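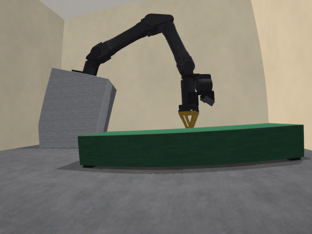
Figure 3. The simulated teaching cell used in June. The arm stands on its gray pedestal with the closed gripper just at the top of the green table.

3.2 Teaching by hand and by remote control

We wanted the same skill taught in two ways, and we wanted both ways to end up in the same simulated room so that they could be compared fairly. In the first way, which we call hand teaching, the teacher takes hold of a small passive copy of the arm and moves it through the task, and the joint angles are passed straight to the simulated arm. In the second, the teacher sits at the Jusido console and steers the gripper tip with a six-axis knob, leaving the joints to sort themselves out through the usual inverse kinematics. Rhun Pumphrey built the passive copy over one long spring, and we are very grateful to him, as the friction in its elbow had to be tuned again and again before our teachers stopped complaining of sore wrists!

The task itself is a plain one. The gripper has to come down to a target point on the table top, hold still there, and lift away again. We kept it this simple on purpose (an earlier version with pegs and cups taught us more about pegs and cups than about teaching). Each of the five teachers practiced until they felt comfortable, and we let them decide for themselves when that was. Altogether we kept 476 demonstrations, of which 272 were given by hand and the rest from the console.

Lowering the gripper is where the two methods part company. Teachers working by hand tend to come down in one smooth sweep, with the elbow kept high the whole way, while those at the console like to stop a little above the table, look, and then creep down the last stretch. Both habits are perfectly sensible, but the pause gives the learner a cluster of nearly identical states, and a policy trained on those states can be tempted to hover there forever. Following the trimming rule of our earlier Vidal study, we therefore shortened any pause longer than 80 time steps before training.

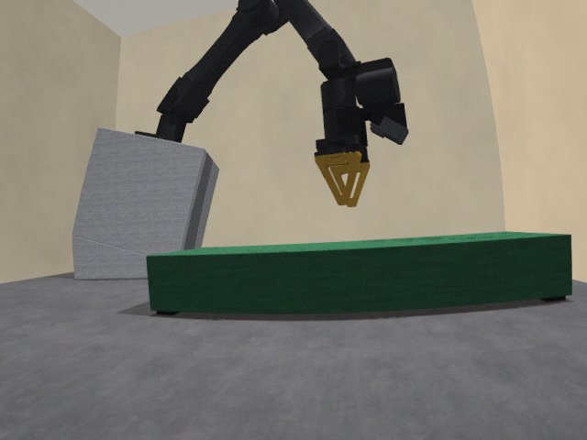

Figure 4. The gripper held clear of the green table, fingertips nearly together.

A word about viewpoints may help anyone hoping to repeat this work. Console teachers saw the cell only on a monitor, and from a low angle the gap between fingertips and table is easy to misjudge, so we let them switch to a side view with a foot pedal whenever they liked. Hand teachers had the same monitor but leaned on it far less, and two of them told us they mostly watched the passive arm in front of them. We logged every press of the pedal along with the joint angles, and the learner was never shown which view the teacher had chosen. Section 4 takes up the training itself, beginning with the hand-taught set.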